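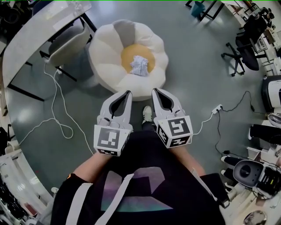 Workshop notebook, January - round covers for the Vainio stools

Started just after nine with the kettle on and the big table to myself, which is the way I like to begin anything involving a circle. I've been putting off writing up the round covers for weeks, and each time I sit down to sew another one I end up working it out again from scratch, so this is for me as much as for whoever picks the job up next.

The trouble with a round cushion is the seam where the boxing strip meets the top. On a square you get a nice long straight run and then a corner to argue with, and you can hide a fair bit in a corner. On a circle the whole thing is one long gentle argument. I cut the first Vainio cover with the strip exactly the length of the stitching line, very pleased with my arithmetic, and it still puckered all the way round like the top of a pie. Had a biscuit and unpicked it.

What worked better was snipping the strip's seam allowance before pinning, shallow little cuts, and leaving the circle itself alone. The strip then opens up and lies along the curve quite happily. I had been snipping both pieces out of habit (old habit, from dressmaking) and I think that was making the Velum go wavy on the bias parts. Velum is a lovely cloth, 300 gsm with a soft matte face, but it does move about if you look at it sideways. Pin from four quarter marks inwards, and sew with the strip uppermost. Slow down at the join.

Piping: tried the 8 mm cord first because there was a good length of it left from the window seat. Too fat. It looked like a bicycle tyre. The thinner cord from Inden sits much better, but I've only got a short end, and their lead time was on the long side last time we ordered. Added to the list on the door. If anyone has used the last of the zipper foot screws, please say so, I was hunting for ages.

Fillings, mid-afternoon

Made up two inners for comparison, one with feather and one with Mimix, the fibre that's meant to behave like down. The feather one is still my favourite colour of comfortable, if that makes sense - you sink and it lets you. The Mimix springs back without needing a thump and doesn't poke through the ticking, so for a café, where people flop down all day, I'd go that way. It did look a bit starved at the edges until I put in another 200 g, and then it filled out to the seam and the top domed up nicely. Perhaps slightly too nicely. I'll sit on it for a day or two before I decide.

Stitch length 3.5 throughout, fresh needle, grey thread in the bobbin by mistake on the second cover and you really can't tell from outside, so I left it. The cone of white says 1,000 metres and should see us through the rest of the set.

Still to do: zip in the back boxing (I want it to run well past the halfway point, the last one was a misery to stuff), a press on both covers with the damp cloth, and a proper paper pattern with the quarter marks on it, hung up on the nail and labelled this time. The old pattern had shrunk, or I'd trimmed it, and I'm fairly sure it was me.

Last updated: January, 4:40 pm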